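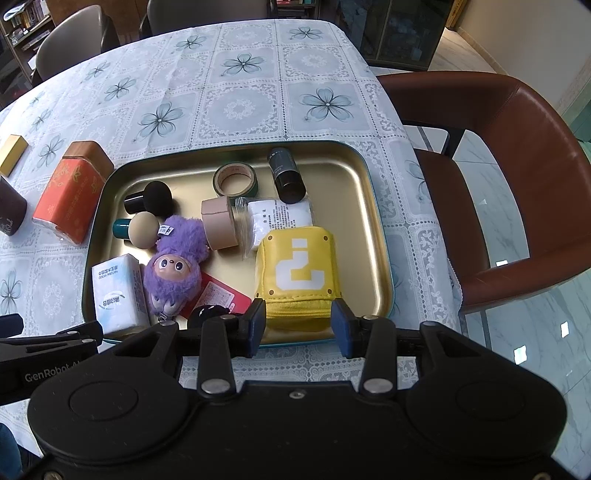 The small-items tray in the reading room, with the yellow zip pouch among its contents.

1/ Clesero Residents' Library has updated its arrangements for small belongings left in the reading room. The arrangements apply from August and are set out in this thread.

2/ Small items found on tables, chairs or the floor will be placed in the gold-coloured tray with the teal rim. The tray is kept on the table by the bookshelf. Members are welcome to look through it during opening hours.

3/ Current contents include a yellow pouch with a white question mark, a purple fluffy toy, a pack of tissues, two powder-puff style sponges and rolls of tape. The owner of the purple toy is warmly invited to collect it.

4/ Purses, keys, telephones, bank cards and medicines are not kept in the tray. They are handed to Stella Kombo at the front desk and released on proof of ownership.

5/ Cups and tins should be stood on the tablecloth beside the tray – please do not place them inside it. Food left overnight will be thrown away.

6/ The tray will be sorted every two weeks. Unclaimed items in good condition will be moved to the Binura cupboard on the ground floor and held there for a further two months.

7/ The library recorded 484 items of lost property last year, of which 279 were returned to their owners. We should like to see more of them go home, and we ask members to label children's toys and pencil cases.

8/ Members who recognise a friend's belongings are asked to let the friend know. Items can be collected for another person only with a short written note.

9/ Closed pouches and bags will be opened only by staff, with a second member of staff present. Any name found inside will be checked against the membership list.

10/ Enquiries may be made at the front desk or addressed to Pascual Valdebenito, Reading Room Services. Please give a brief description of the item and the time of day at which it was last seen.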